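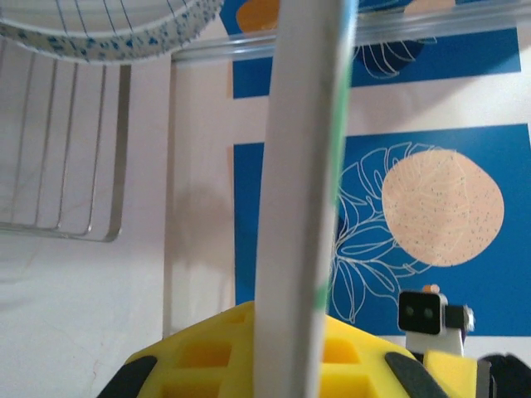 About us / Studio

Nomen is a small studio for decorative printed wall panels. We work in Drulthorpe, on the ground floor of a former shoe store, and we make panels for living rooms, hallways, waiting rooms, classrooms and any other place where a person has looked at the same plain wall for too long. The studio belongs to two people, Lenuța Olteanu and Consuelo Palacios. I am Lenuța, and I write the texts, so please forgive me if some sentences sound a little stiff. English is my third language and I learned it mostly from customers.

How we began

Before Nomen I worked eight years in a store for paint and wallpaper. Many people came in with a photo of their wall and asked for "something happy, but not too much." We had flowers, stripes and a brick pattern, and most of them went home with the brick. Consuelo at that time was drawing plants for seed packets. She rented the desk beside my sister's desk, and one evening she showed me a page with leaves made in a single white line on blue paper. I asked her if she could draw it as large as a door. She said yes, and it took her five weeks.

We printed that first panel at a copy shop, in strips, and hung it in my own hallway. The strips did not meet correctly at the height of the eyes, and I still see it each morning when I put on my shoes. My neighbor ordered one anyway. After her came her dentist, who wanted two.

What we make

Our catalog has 61 patterns today. The best known family is Blue Rooms, with bold blue rectangles on a pale base that is almost white but has some pink in it. In the lower blue rectangle there are line drawings of monstera-style leaves, in white, and they curl around a large peach-colored circle. Customers ask us what the circle is. Some say a sun, a child in the Drulthorpe library said it was a melon. Consuelo prefers not to decide.

The blue was the difficult part. On the screen cobalt looks very good and then on the wall it can become heavy, or a little purple in the evening under a warm lamp. We made test pieces during one whole winter and hung them in rooms facing different directions. The pale base was also changed twice. With pure white the rectangles looked hard, like signs on a highway, and with cream the peach color became weak. The pinkish white is the one that stayed.

Our second family is called Zedolon. It is quieter, with gray and green shapes, and we made it for people who work in the room and do not want to have leaves behind them in every video call. It is also sold in narrow panels for the space between two windows.

How we work with you

You send us the height and the width of your wall, and please measure in three places, because walls in older houses are seldom straight. Tell us also where the light comes in, where the furniture stands, and what will be in front of the panel. A pattern can be beautiful and then a cabinet covers the best part of it. Consuelo can move the circle or a leaf to the left or right so that it stays visible, and for this we do not charge extra.

After that we mail you a sample. It is the size of a large tea towel, so that you can tape it to the wall and leave it there for some days. Look at it in the morning, at noon and again with the lamps on. Almost one customer in three changes to another color after the sample, and we are glad when it happens before the printing.

The printing is done by Cheung, a family print shop two streets from us. They have printed for us from the third month, and they call us to come over when a color is not right, even late in the day. Last year 344 panels went through their shop with our name on the box.

Hanging is done by you or by a person you trust. In the box you will find a printed guide with drawings. If you have a problem, call us on Wednesday in the afternoon, when one of us always sits by the telephone. On other days it is better to write.

What we do not do

We do not print photos of people, company logos or maps. We do not copy a pattern from another maker, also not "with small changes." We do not make panels for outdoors. In showers and directly behind a stove we would not recommend them, and we will tell you this even if you have already chosen the pattern.

Schools and workplaces

A growing part of our orders comes from schools, clinics and workrooms. There a wall must live together with shelves, tools, coats and cables, and the pattern should not be tired after one year of looking at it. For such rooms we suggest large shapes and few colors. From a distance you see the rectangles, and when you stand close there are still the lines of the leaves to follow. Schools receive a lower price, please write to us from the school address.

Visiting the studio

You are welcome to come and see the full-size panels. Nine of them are hanging at the moment, and the others are in rolls that we can open on the long table. There is a bell on the left side of the door and it is not loud, so please ring it a second time. We have coffee, and a box with leftover pieces that teachers may take for free.

Last updated: November

Related pages
Blue Rooms: all colors
The Zedolon panels
How to measure a wall that is not straight
Order a sample
Prices for schools
Care and cleaning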